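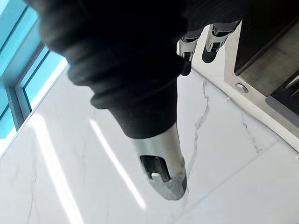 Search the guide Enter keyword Go

We use cookies to remember your settings. Accept Manage

Section 7: Setting up bill alerts

Juvuta sends you an email when a bill you are following moves to a new stage in the Assembly. Your office administrator must create your account before you start. In the Hebden electorate office this is Kirstin Semple.

7.1 Follow a bill

1. Sign in and open the Bills tab.
2. Type the bill number or part of the short title in the box at the top left. Searching by the sponsoring member's name also works, but it brings up lapsed bills as well.
3. Select the bill to open its summary page.
4. Press Follow. The button changes colour and the label reads Following.
5. Choose the stages you want to hear about. First reading, second reading, committee, third reading and assent are all ticked when you begin. Untick any you don't need.
6. Press Save.

Note: Government and private members' bills share one number series within a session. When a new session opens the numbers start again at one, so check the session shown under the title before you save.

7.2 Follow a subject

Use this when you want to catch bills that haven't been introduced yet.

1. Open Subjects and choose a heading, such as Health or Local Government.
2. Add keywords if the heading is too broad. Keywords must match a word in the long title or the explanatory note. "Licence" and "license" are treated as the same word, and so are "labour" and "labor".
3. Set the frequency to Immediate or Daily.
4. Press Save.

Caution: Setting Immediate on a broad heading will fill your inbox on a busy sitting day. Health returned 780 alerts in the last session. Daily puts them in a single message, sent after the House rises.

7.3 Record the member's position

Each followed bill has a Position panel. What you enter is seen only by people in your own office.

1. Open the bill and press Position.
2. Select Support, Oppose, Amend or Undecided.
3. Type the reason in the notes field. Keep it short - the notes print on the briefing sheet and long ones run over to a second page.
4. Press Save. Your name and the time are added to the entry.

To change a position, repeat the steps. The earlier entry stays in the history and can't be deleted from this screen.

Caution: Do not put constituents' names or addresses in the notes field. Correspondence belongs in Arell, under the constituent's own record.

7.4 If alerts do not arrive

- Check your junk folder and mark the sender as safe.
- Open Profile and confirm the email address. Addresses set up before the December update may still have the old office ending.
- Check that the bill has moved. Adjourned debate does not count as a new stage and no alert goes out.
- If an alert is more than 2 hours behind the Assembly's own notice paper, report it to Yvonne Ackroyd at the Plikodport help desk. Give the bill number and the session.

Last revised Jun 14, 2024

Next: Section 8, Printing the briefing sheet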